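Teaching the arm to fill a tray

August was mostly tray month for our group at Sisness, and I'm happy to say I finally got a proper turn at the controls! The task we picked is sorting small things into a cardboard organizer, and every run starts with the compartments empty. You steer the arm through the whole job by remote, the software keeps the recording, and later the robot has a go at copying you.
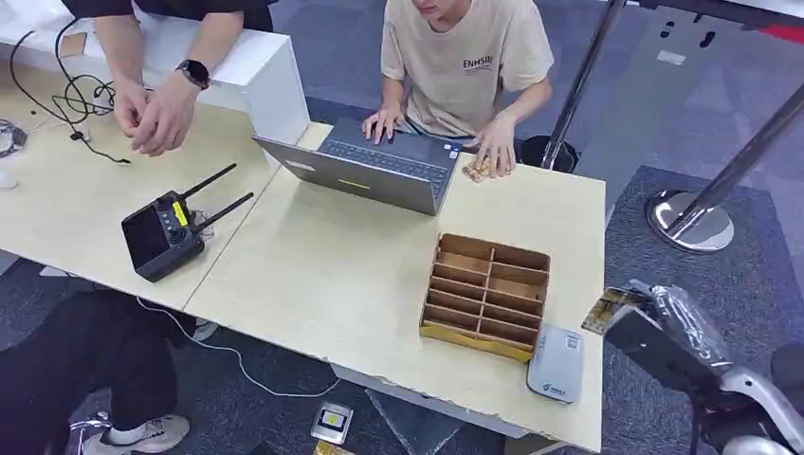 My first few runs were terrible. I kept rushing the reach, and Rarach (our name for the arm – don't ask me who chose it) learns hurry just as happily as it learns care. So I slowed way down, paused before each grasp, and by the end of the afternoon I had 26 runs I wasn't embarrassed to hand over. That brings the whole set to 528, with 53 more waiting to be checked for dropped items and long dithering pauses. Mine are mostly the dithering kind.
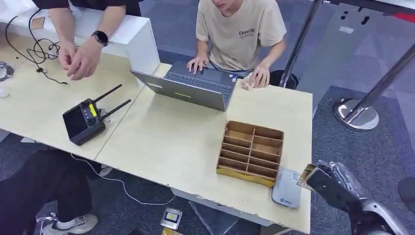 Clotilde Boyer wrote back after the last issue to say we should keep more of the clumsy runs, as long as the person recovers and finishes, and that her own group got nowhere until they started doing that. I've come around to her view, so please stop deleting your fumbles! We have 4 open slots for new operators next month, mornings only, and you can practice on the old Tennant setup first if you're nervous.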